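Moving the stock room to Restside

We finished moving the stock into the Restside unit in July. The old shelving went to Langlois and the new bays came from Trinetti.

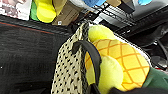
2 min read

Bay depth was the main problem. Ours came in at 1087 and the cartons from Zuvell need 1132, so they stick out into the aisle. 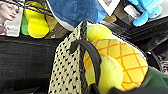 Labels are next. Small soft stock, like the yellow plush toy, will go in open bins on level 5 – cartons stay below.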